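Sunday at the shed, and a belt that finally runs straight

I promised myself I'd write these club posts while everything was still fresh, and then the kettle went on and the dog needed walking and so on and so forth, so you're getting this one from the couch with my feet up. Sunday was a good day, though. A long one, but good.

For anyone new to the blog, I help out with the Gisville robotics club, which is a small mob of high school kids, a few parents and me, in a shed with a roller door that lets in every breeze in the district. This term the kids are building a sorting cell for the Gradwood challenge. Parts come down a little conveyor, the arm picks them up and puts them into the right square on the board, and the judges stand there with clipboards looking unimpressed. Every team gets 4 minutes on the clock and has to sort 40 parts, and you lose points for anything that lands across a line.

Our team has called itself Woro. I've asked what it means and been given three different explanations, all of them delivered with a perfectly straight face, so I've stopped asking. The conveyor has a name as well (Thân, chosen by the two who built it), and I've noticed that everybody is a lot gentler with it now that it has one.

We got going at nine with the taping. If you've never laid out a grid with a group of teenagers, I can recommend it as a way of finding out who has patience. Blue painter's tape on the brown board, one strip at a time, with one kid on the ruler and another on the roll and everyone else offering advice. There was a fairly heated discussion about whether the squares had to be truly square or just square enough, and the "square enough" camp won because it was nearly morning tea. I did mention that the arm would be going off those lines later on. I was told it would be fine!

After that came the belt, which has been the great saga of the term. It's a lovely deep green thing with a shine on it, and for weeks it had been creeping sideways every time we ran it. Slow as you like, just a whisker each trip round, until it was rubbing on the side rail and making a noise like a sad goose.
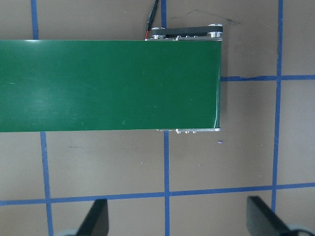 The kids had been blaming the motor, then the power supply, then me (I'd apparently bumped it, which I probably had). What fixed it in the end was one of our quieter Year 9s sitting down with a small screwdriver and a cup of Milo and going back and forth between the two ends, a quarter turn here and a quarter turn there, running it, watching it, having a sip, and doing it all over again. It took her most of an hour. When it finally went round without wandering, she just said "there" and went off to find a biscuit. I was so pleased I could have rung somebody up.

We let it run right through lunch to be sure, and then moved on to the arm. The big job for the afternoon was teaching it where to wait. Too close to the end of the belt and the fingers knock the part before they can close on it; too far back and you waste time on every single pick, and with 40 of them to get through that adds up in a hurry. The kids wrote all their positions on the whiteboard and crossed them out one after another -- I do love a messy whiteboard -- and by three o'clock they had one they were happy to keep. Their best run got 11 parts sorted before one skidded over a line, and there was a proper cheer for it, the kind that makes the people at the tennis courts look over.

There's still a fair bit to do. The tape wants redoing in places (I am saying nothing about "square enough"), the cable needs tying back somewhere sensible, and we've got the sausage sizzle coming up to pay for the bus. We need $400 and I've been put in charge of onions. If you're in Gisville and fancy a snag, come and find us out the front of the hardware shop. Bring coins, please, as the card reader is another saga altogether.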